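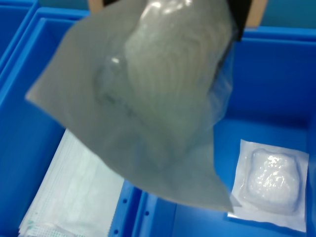 Zwischenbericht Premon, Arbeitspaket 2: Eingabeschicht und Gestenerkennung
Berichtsstand: Freitag, 10. März 2023
Verantwortlich: Inès Collet

Die Portierung der Eingabeschicht auf die neue Trerlow-Schnittstelle ist abgeschlossen. Wischen, Ziehen und Zweifinger-Zoom laufen über den gemeinsamen Ereignisverteiler, die alten Einzelbehandler wurden aus dem Hauptzweig entfernt. Die Testsuite umfasst jetzt 744 Fälle; offen sind Fehler bei der Drehung des Displays während einer laufenden Geste.

Der Schwellenwert für langes Drücken wurde von 300 auf 200 ms gesenkt. Auf älteren Geräten führt das zu Fehlauslösungen beim Scrollen — der Wert wird deshalb künftig je Geräteklasse aus der Konfiguration gelesen. Die Umsetzung liegt zur Prüfung bei Pawłowska.

Nicht erreicht wurde die Anbindung der Bedienungshilfen. Bonadholm hat die Spezifikation für die Bildschirmvorlesefunktion später geliefert als vereinbart, und die Version enthält noch keine Angaben zur Fokusreihenfolge. Eine korrigierte Fassung ist angefordert. Der Meilenstein verschiebt sich auf Mai, die Kosten bleiben im bewilligten Rahmen.

Nächste Schritte: Behebung der Rotationsfehler, Messung der Latenz auf den Referenzgeräten, Abstimmung des Ereignisformats mit Trerlow. Die Messprotokolle werden mit dem nächsten Bericht eingereicht.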